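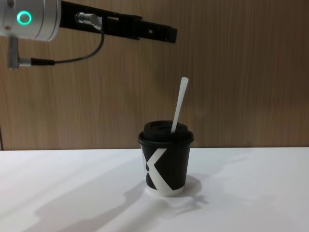 J'ai enfin terminé le gros livre d'Ah-rin Myung sur le cessez-le-feu de la vallée de l'Ustis, et je ne pense plus qu'à ça depuis une semaine ! Je vous en avais parlé en avril, quand je n'en étais qu'à l'introduction et que je me plaignais des notes de bas de page (je retire tout, les notes sont la meilleure partie). Pour ceux qui n'ont jamais mis le nez dans cette histoire, le terrain est d'une simplicité désarmante. Prenez la table blanche de la photo, bien plate, avec son gobelet posé dessus : la table, c'est la vallée, et le gobelet, c'est la colline de Clitero. Celui qui tient Clitero voit tout, les deux routes, le pont, les champs jusqu'à la rivière. Toute la guerre a tourné autour de cette bosse, et toute la négociation aussi.

Le livre commence d'ailleurs par la négociation, ce que j'ai trouvé très malin. On entre directement dans la salle d'école de Pledar où les deux délégations se retrouvent, avec leurs interprètes, leurs cartes et leurs mauvaises humeurs. Les cartes ne sont pas à la même échelle. Elles ne portent pas les mêmes noms de villages. L'une date d'avant la construction du barrage et montre encore un gué qui se trouve sous l'eau depuis longtemps ! Il faut deux séances complètes rien que pour décider sur quel papier on va tracer la ligne, et Myung raconte ça comme un roman policier.

Ensuite vient l'histoire du crayon, ma préférée. La ligne provisoire a été dessinée au crayon gras, et sur le terrain l'épaisseur du trait faisait 100 mètres de large. Cent mètres de terre qui n'étaient à personne, ou à tout le monde, selon qu'on lisait le bord gauche ou le bord droit du trait. Un verger entier se trouvait dedans, une chapelle, et le puits d'un hameau. Les officiers de liaison ont passé des journées à marcher là-dedans avec des piquets, en discutant chaque arbre. J'ai relu ce chapitre trois fois, la dernière à voix haute à la maison (merci à mon public, très patient).
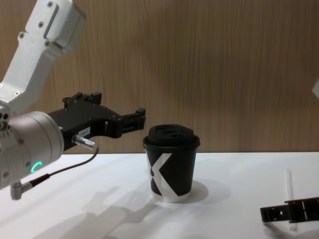 Et puis il y a les postes d'observation. Je croyais connaître un peu le sujet, j'ai tout de même lu pas mal de mémoires d'observateurs ces dernières années, mais la description du poste 11 m'a scotché. Quatre hommes, une radio capricieuse, un registre où l'on note chaque camion qui passe et chaque coup de feu entendu. Myung a retrouvé les registres et les cite largement. On y voit la fatigue s'installer : au début les phrases sont complètes, avec l'heure à la minute près, puis il ne reste que des abréviations, puis, certains matins de brouillard, un simple « rien vu ». Mis bout à bout, ces « rien vu » racontent pourtant quelque chose, car l'autrice les compare aux registres du camp d'en face et s'aperçoit que les renforts sont montés vers Clitero précisément ces matins-là.

C'est là que le livre devient passionnant pour quelqu'un comme moi, qui suit les conflits gelés avec des cartes punaisées partout dans le couloir. On apprend à lire un communiqué. « Mouvements de routine », par exemple : l'expression revient 38 fois dans les bulletins de la délégation du sud, et Myung prend la peine de vérifier chaque occurrence. Je ne vous dévoile pas le résultat, allez lire l'annexe, elle se dévore !

Quelques réserves, quand même. Le chapitre sur le plan Kamolrat (la proposition de démilitariser toute la rive est) va trop vite à mon goût. On comprend que le plan a échoué, on comprend moins pourquoi les gens de Pledar y avaient cru si fort, et j'aurais voulu plus de voix d'habitants à cet endroit. L'index est maigre aussi. J'ai cherché le nom du pont pendant un bon quart d'heure avant de le retrouver dans une légende de carte.

Mais quel plaisir, vraiment. J'ai ressorti mes vieux calques et j'ai commencé à redessiner la ligne avec ses deux bords, le gauche en bleu et le droit en rouge, pour voir où tombe le puits. Pour l'instant il tombe en plein milieu, et je soupçonne une erreur dans mon report du virage nord. Si l'un de vous possède la carte d'avant le barrage, même en mauvaise reproduction, écrivez-moi, je suis preneur !

La prochaine fois, je vous parlerai des échanges de prisonniers sur le pont, à qui le livre consacre ses dernières pages. J'ai déjà six pages de notes et il faut que je trie.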